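Genholm Community Kitchen
Minutes of the tableware meeting

Present: Etelka Vincze (chair), Willy Nijs, Béla Hajdu, Margit Fodor (minutes)
Apologies: Imre Fülöp

1. Minutes of the last meeting
The August minutes were read and approved with one correction. The dish racks were ordered from Drindent and should not have been listed under Voyle.

2. Plates and bowls
Willy has gone through the cupboards. More than 20 plates are chipped at the rim and will be taken out of use. Etelka asked that they not go in the glass bin again. Béla will drive them to the recycling yard with the old baking pans.

Replacements will come from Kirum, same diameter as now so they fit the racks. Margit asked about bowls. Left over until the new year, as the present ones will do.

3. Flatware
Forks keep going missing after the Friday lunch – the spoons less so. Willy thinks they are scraped into the food waste with the leftovers. Agreed to put a tub of water beside the scraping station and to try it for 2 weeks.

Margit would like everyone to stop putting the colored flatware in the drawer with the steel. It goes in the left-hand drawer, handles toward the front.

4. Trays
Béla reported that 17 trays came back from the school and four are still out. Imre is to call the school office. No decision on buying more.

5. Table covering
Paper was preferred to the oilcloth, which is hard to get clean along the seams. Willy will ask for a price on wider rolls. Torn paper is to be changed before the next meal and not patched.

6. Setting out
The plate, fork and spoon were looked at together with the light green tray.
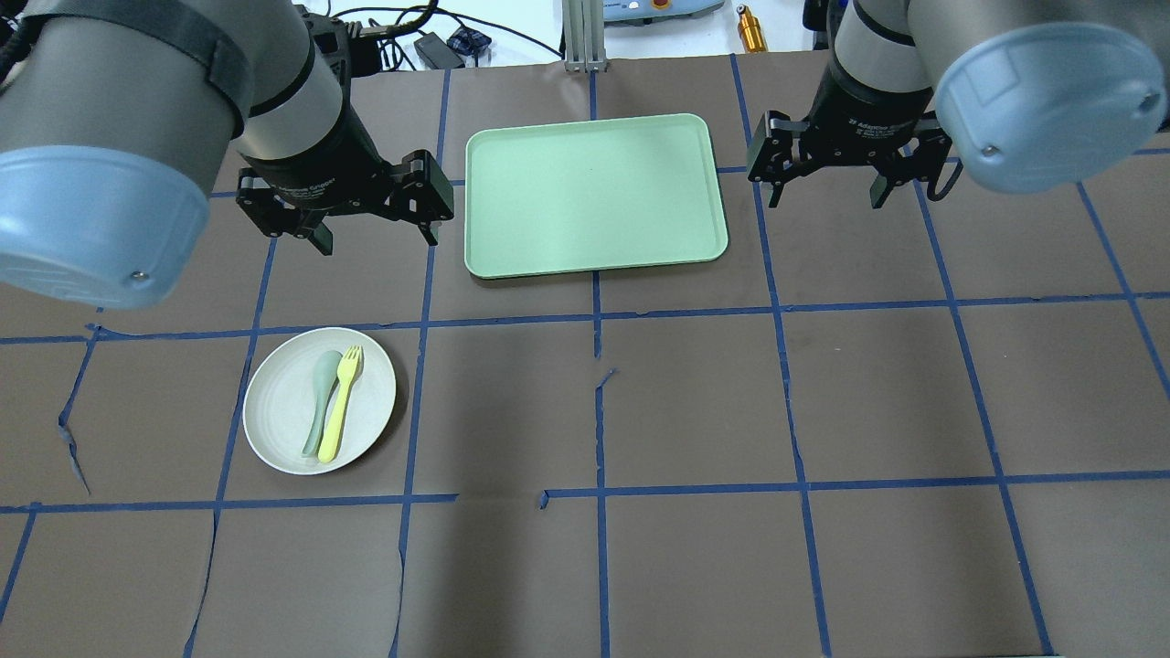 Genholm, Thursday, November 27, 2025

Spoon on the left and fork on the right, both on the plate, with the tray behind. Etelka found the pale colors easy on the eye. Béla would still rather have the fork on the left. Put to a vote and left as it is, Béla against.

The brown paper with blue tape lines was liked. Margit will buy more tape.

7. Any other business
The key to the pantry has been found. Willy has it.

Meeting closed. Next meeting to be set by Etelka once Imre is back.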